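Stitching Practice at Cisden: Your Questions
Updated July 2, 2021

Do I need to be in school for this?
Nope! I get pre-vet folks, nursing students, and a fair number of people who just like working with their hands. If you've never tied a knot in your life you'll be fine, you'll just go through more thread than the rest of us.

What does it cost?
It's $20 a night and you pay at the door. Thread and a pad to stitch on are included. If you want to keep your pad at the end (people get attached to them), take it home.

Can I bring my own tools?
Please do. I've used the same Wurnuvetti needle holder for years and I'd be lost without it. Just put some colored tape on yours so it doesn't wander off in my bag.
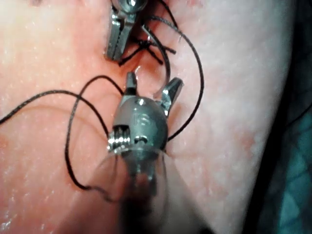
Jaws open.

How long until my stitches look decent?
Longer than you'd like. Mine were lumpy for months – I pulled everything way too tight. Go easy on the knots, let the edges just touch, and keep your spacing even. I still mess up the spacing when I'm chatting, and I'm usually chatting.

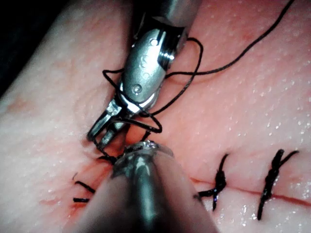 One regular wrote in to say she got more out of ten minutes a night at the kitchen table than out of any long weekend session, and that she wished she'd started with thicker thread. I'm with her on both!

Silk or nylon?
Silk first. It lies flat and holds a knot. Nylon is springy and will try to undo all your hard work, so save it for when you've got the basics down.

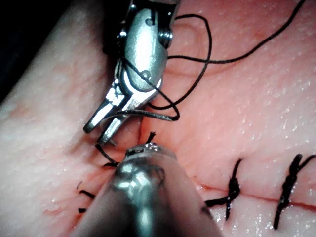
Cheap thread is okay too, by the way. I buy big spools from Zarkska and nobody has complained yet.

Where do I park?
Behind the building, off Kordestani. The front lot is for the dentist and they do tow.

Are you open in August?
The first two weeks, yes, then I'm away until school starts back up.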